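Front of House and Tables Lead – Mornau Community Supper Room

Location: Mornau, ground floor of the old Rustau building
Hours: 32 per week, including most Saturdays
Reports to: Ourania Kourkoulas, General Manager
Start: September

About the supper room

The Mornau supper room serves a set evening meal to anyone who walks in. Diners pay what they can at the door. We also run a weekday lunch for older residents and rent the dining room to local groups when we are closed. We are a small nonprofit with a paid staff of nine and a long list of people who help out for a shift or two each month.

Our kitchen is led by Chiến Phùng, who plans the menus and does the ordering. The kitchen and the dining room are run as one team. Everybody who works here spends part of their first week washing dishes, and this position is no different.

The previous lead is moving to our sister site in Clisturau. We would like the new person to overlap with her for two weeks so that the regulars, the suppliers and the schedule can be handed over properly.

What the job is

You will be in charge of the dining room from the time the doors are unlocked until the last chair is put up. On a normal evening that means setting up, briefing the servers, greeting people, keeping the line moving, dealing with problems and closing out the cash box. You will have between four and six people working with you, and some of them will be new.

The other half of the job is planning. You will write the schedule two weeks ahead, train new servers, handle bookings for private use of the room, and keep the supply closet stocked. You will have a desk in the shared office and one weekday morning set aside for paperwork.

Main duties

Open and close the dining room according to the checklist.
Write and post the server schedule, and find cover when someone calls out.
Train new servers in table service, allergy procedure and safe lifting.
Keep the allergy board up to date with the kitchen before each service.
Handle door payments and record the total each night.
Answer booking inquiries within 2 working days.
Order napkins, candles, cleaning supplies and table oil.
Write up any accident or complaint before you leave the building.
Attend the Monday staff meeting.

We seat people at shared tables. Some guests come for the company and some would rather be left alone, and a good lead can tell which is which and seat them accordingly. You will also have to ask someone to leave from time to time. You will be trained for this, and you will never be expected to handle it alone.

The lead looks after the furniture as well. We use bare tables with no cloths, so spills need to be wiped up right away and the tops checked for scratches and rings at the end of the week. Anything that needs repair goes to Thắng Đặng, our building manager, who has a small workshop behind the kitchen.
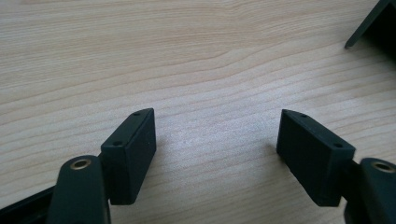
Light wood tabletop with a fine wavy grain.

What we are looking for

You need at least two years of experience in a restaurant, cafeteria, hotel or similar place, with some of that time spent supervising other people. We will count unpaid experience if you can describe it clearly. You should be comfortable speaking to a room, and you should be able to give a correction without embarrassing the person who gets it.

You must be able to be on your feet for a full service and to help move tables with a second person. If you have a condition that affects this, please tell us and we will talk about how the work could be divided. We have done this for other staff.

A food handler card is required. If you do not have one, we will pay for the class and you can complete it in your first month.

It would help if you speak Vietnamese or Greek – many of our lunch guests are more at ease in one of those languages – but we will not rule anyone out for speaking only English. Experience with booking software is useful. We use a simple calendar and can teach it in an afternoon.

Pay and benefits

The position is paid $23 per hour, with the same rate for training time. Tips are not accepted at the supper room. Any cash left on a table goes in the door box.

After a trial period of 3 months you will be eligible for our health plan, and we pay most of the premium. Paid vacation starts to build up from the first day. Staff eat free on any day they work, and may bring one family member to supper each week. There is a bike rack in the yard and a bus stop across the street. We do not have parking.

Schedule

Evening shifts run from 2:30 p.m. to 9:30 p.m. The paperwork morning starts at 9 a.m. You will have two days off in a row every week, but they will rarely fall on a weekend. We close for a week in winter and a week in summer, and both are paid.

How to apply

Send a resume and a short letter to Bushra Rizvi, who handles hiring, or drop them off at the office on any weekday before noon. In the letter, please tell us about a service that went badly and what you did about it. One page is enough. We do not need references until after the interview.

We will read applications as they come in and will keep the posting open until the job is filled. Interviews take place at the supper room and last 45 minutes. You will meet Ourania and Bushra, and then Tín Triệu, one of our senior servers, will show you around. Candidates we call back will be asked to work one paid evening shift so that both sides can see how it goes.

Everyone who applies will get an answer by email or phone. If you have questions about the position before applying, call the office and ask for Bushra. She is not in on Wednesdays.

The supper room is an equal opportunity employer. The dining room, office and restrooms are on one level and can be reached without stairs. Please let us know ahead of time if you need an interpreter or any other arrangement for the interview.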